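The Desk You Don't Own
Companies are cutting seats, and workers are learning to live without a regular place to sit
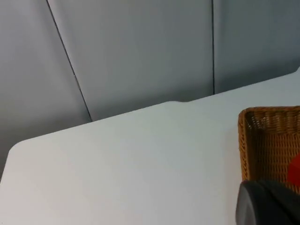 Selma Hodžić would like her old desk back. She had it for six years at Rorent, a freight billing company, and she says she knew which drawer stuck and which neighbors talked on the phone. In April the company moved to shared seating. Now she books a spot through an app the night before, and her things go into a locker near the elevators.

"I'm not against it," Hodžić says. "I work from home two days a week, so I understand that a desk sitting there for me doesn't make much sense on paper. But I spend the first part of every morning setting up, and the last part taking it all down again."

Rorent has 881 employees at its main office. Before the change, each of them had an assigned place. The company gave up one of its three floors when the lease came due, and the remaining space was divided into bookable desks, small meeting rooms and a long room for quiet work. Managers gave up their offices at the same time, which helped the plan go over better than it might have.

The idea is older than the current wave. Advertising and consulting firms tried it decades ago, when laptops and cell phones first made it possible for people to carry their work around. Several of those early experiments were dropped. Workers hid files in their cars, came in early to claim the same chair, or stopped coming in at all. What has changed since then is how often people are in the building. When a large share of the staff is home on any given day, a fixed desk for everyone is hard to defend to the person paying the rent.

At Jaltix, a software firm with 379 workers, the switch happened in stages. One department went first and was asked to report problems for two months before anyone else moved. The complaints were mostly small. Chairs had to be adjusted every morning. Monitor cables went missing. People who sat together on a team couldn't find seats together on busy days. The firm answered the last one by letting teams reserve a block, and then had to limit how far ahead they could do it, because some groups had booked the window side through the end of the summer.

The cable problem took longer. Jaltix now has one kind of monitor and one kind of cable, fixed to the desk with a clamp. Keyboards and mice are assigned to people and kept in lockers. The cleaning crew wipes down every surface at night, and anything left out goes into a bin at the front desk. Family photos, plants and coffee mugs have mostly gone home.

Some workers like that. A shared desk has to be cleared, and a few people at Jaltix said they get less distracted with nothing around them. Others said they had never thought of themselves as attached to a mug until they had to carry it back and forth in a backpack.

Noise is the complaint that comes up at every company. With assigned seats, people learn each other's habits. They know who needs quiet in the morning and who takes calls from clients all afternoon. With booked seats, a person doing careful work with numbers may end up next to a sales call, and asking a near stranger to lower his voice is harder than asking someone you have sat beside for years.

Gashi, which makes parts for commercial kitchens, tried to solve this with zones. Calls are allowed on one side of the floor and not on the other. Workers there said the rule is followed on most days, and that the quiet side fills up first.

Not every company that tries shared seating keeps it. Dullora, a small insurance office, went back to assigned desks after less than a year. New hires were having trouble. They didn't know where to find the people they had been told to learn from, and the people they found were often somewhere else the next day. The office now gives everyone a regular place again, although the desks are narrower than before and a handful are shared by two people who come in on different days.

Money is the main reason most companies make the change, and the savings depend on the lease. A company that can't give up a floor or rent part of it out may save very little, while still paying for lockers, booking software and new furniture. Rorent bought 161 lockers in its first order and had to place a second one within weeks.

Hodžić has worked out a routine. She books the same desk whenever it is open, by the second pillar, and keeps a backup in mind for when it isn't. She has stopped bringing the framed picture of her sons. Her charger, a notebook and a sweater go in a cloth bag that hangs on the back of whichever chair she gets.

Rorent plans to ask its staff about the seating again in a survey that closes Jun 28, 2026. Hodžić has already filled hers out. She asked for a bigger locker.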